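Mommont Growth Partners: pre-closing inspection checklist, minority stake in Zavia
Site: Mirkberg office and records room

1. Share register
Matches the cap table sent by the company. One transfer to Fuentealba Holdings lacks a stamped form. OPEN.

2. Board minutes
Signed copies held for every meeting in the period. Pages numbered. OK.

3. Advisory chair appointment
Letter signed by both sides. Notice period missing from clause 10. Counsel to amend before closing. OPEN.
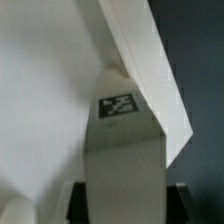 4. Conflicts of interest
Declarations received from all directors. The incoming chair also sits on the board of Fuentealba and must stand aside from votes on the supply contract. OK with condition.

5. Delegated authority
Payments up to 700 euros need one signature, anything above needs two. Sample of 100 payments tested, no exceptions. OK.
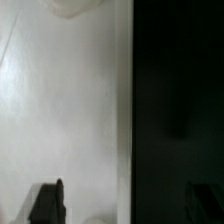
6. Insurance
Directors' cover is in force but runs out in September. Renewal quote requested. Do not close this item on the broker's email alone.

7. Records room
Fire door shuts fully. Extinguisher tag in date. Top shelf overloaded, boxes to be moved down. OPEN.

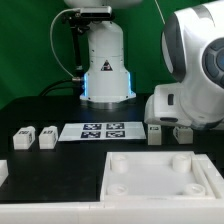
Page last changed: Jun 17, 2025

8. Bank mandates
Two former officers still listed. Removal forms sent to the bank, confirmation awaited. OPEN.

9. Sign-off
Open items go back to the Mirkberg office. Funds are not released until items 1, 3 and 8 are marked OK.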